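The Lamplighters of Odville – who's seen it?

pondskater
Took both of mine (four and seven) to the morning showing in Clemton and we all loved it! I'd only known Tatsuya Morikawa from the Flekport shorts, so I wasn't sure he could keep a story going for 100 minutes, but he really can. The night market bit with the paper fish had my youngest standing on her seat. And the songs! Yae Tamura has done that thing where you hum it once and the whole car has it by the roundabout.

GreyTeapot
Glad it went down well. I thought it was a good 20 minutes too long. The uncle's boat trip could go and you'd never miss it. My son asked for the loo twice during it and he didn't even need to go.

pondskater
Oh no, the boat trip is my favourite part! It's where Pim learns the whistle, and then the whistle comes back at the end. You'd lose all that.

marrowfat_dad
With Teapot on the boat, with pondskater on the songs. Does anyone know if the shorts are worth buying? There's a Matsuda box set with 7 of them and mine have already asked.

lemonbarley
Yes, get it! Some are a bit slow for under-fives but "Flekport in the Fog" is a treat, and you can spot the baker who turns up again in Odville. The drawing is rougher, all wobbly pencil lines – I like it more if anything.

GreyTeapot
Rougher is right. We borrowed it from the library and the sound was so quiet on the first two that we gave up. Maybe ours was an old copy.

marrowfat_dad
Ta both. Might try the library first then.

pondskater
Can I ask about the owl? Mine were fine but a little boy behind us was in bits.

lemonbarley
Owl is properly scary for about a minute. I'd warn them it's coming and tell them she turns out nice. My niece is five and now wants an owl cake, so no lasting harm.

lemonbarley
Anyway, we've now had the film on at home every day since May half term and I still haven't got bored of the bedroom scene where Pim hides from her cousins. She bolts everything, stuffs the keyhole, puts the wardrobe across, and they come in through the ceiling. I laugh every time, and I know how she feels. A cream "do not disturb" tag on the door handle, and the door ajar all the same – Pim would have had that shut and barricaded in no time! Off to put the songs on again. 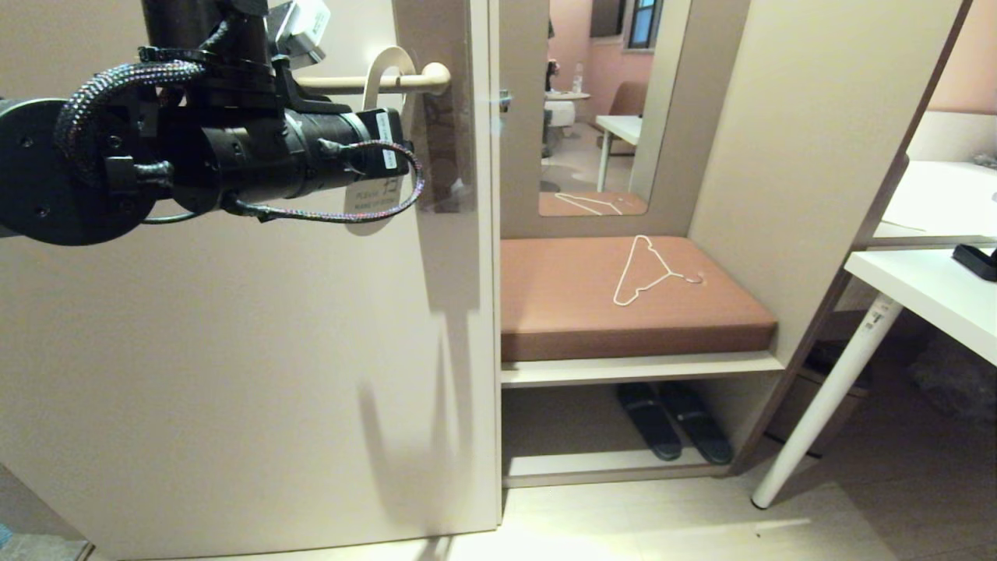
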